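From: Štefánia Pešek
To: cell-upkeep list
Subject: Re: sim twin of the sofa cell, camera sees only gray

Gertraud Rainer wrote:
> Restarted the Nolmont twin after the February update. The base
> camera gives me slate gray from edge to edge. The log is
> cheerful and reports no faults. Do I reinstall, or do I lie down?

Lie down by all means, but don't reinstall. I did that at Jonametti and got the same gray with a fresher date on it. I take it yours looks like this:
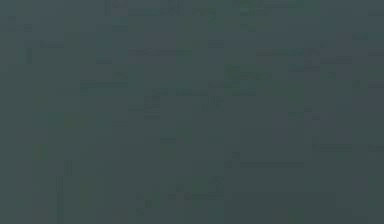

The update resets the robot's start pose to the room origin, and in the sofa room the origin sits about 10 cm from a wall. The camera is doing its job. It has been told to admire paint.

What I do, in this order:

1. Stop the twin and leave the Caron bridge running. If you stop the bridge too, it forgets the arm's home position and you get to teach it again.

2. Open the start pose file. Put the base 70 cm out from the wall and turn it until the camera looks down the length of the sofa. Save before closing, as the editor won't ask.

3. Restart and grab a still before you let anything move. You want sofa on one side, a strip of blue floor and plain wall on the other, and the white pillow on the seat:
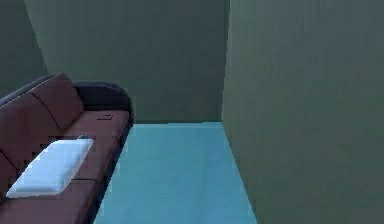
4. Run the 28 check moves at half speed. If number 19 complains about reach, ignore it. It complained at Stastport too, and that arm could reach the parking lot.

5. Copy the pose file somewhere the updater can't find it. Mine is in a folder called "taxes".

Send me the log if step 3 is still gray.

Štefánia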